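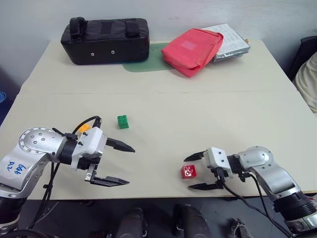

A red die and a green toy building block on a table, with a black case behind them.

The Pustness Prize is an annual award for advertising and commercial design, given in the town of Plunthorpe each September. It is open to agencies, in-house teams and people working alone, and is judged by a panel that changes every year. The prize takes its name from the street where the first ceremony was held.

History

The award was set up by Dolores Tillman, a copywriter who had left a large agency to run her own studio, Rizvi. It was at first a one-evening event for regional press and poster work, with a single trophy. Radio was added the following year and packaging soon after that. The Cevotia design school became a partner once the event had outgrown its original hall, and the ceremony has been held in the school's main lecture theatre ever since.

Entries rose slowly until the fee for sole traders was dropped. The prize now receives nearly 3,000 entries a year, most of them from small firms.

Categories

There are 9 categories: press, poster, radio, film, packaging, direct mail, social media, typography and public information. A separate student award is decided by the same panel but carries no trophy. Work must have been published or broadcast in the 12 months before the closing date, and proposals that a client turned down are not accepted.

Judging

The panel has eight members, each serving for one year. Entries are seen first without the name of the agency or client, and a shortlist is drawn up from the scores. The second round takes place in person over two days. Judges leave the room when work from their own firm is discussed - a rule brought in after complaints about an early poster award.

Past chairs of the panel include Hiu-tung Pan, an art director, and Pao-chu Choi, who works mainly in radio. The current chair is King-fai Yip. The shortlist for this year's prize was published on 7 July 2026.

Student award

The student award is worth £2,000 and includes a placement at Rizvi. Its first winner was Jui-lin Cheng, for a set of bus shelter posters on water safety. She later returned as a judge in the typography category.

See also
Advertising awards
Cevotia
Plunthorpe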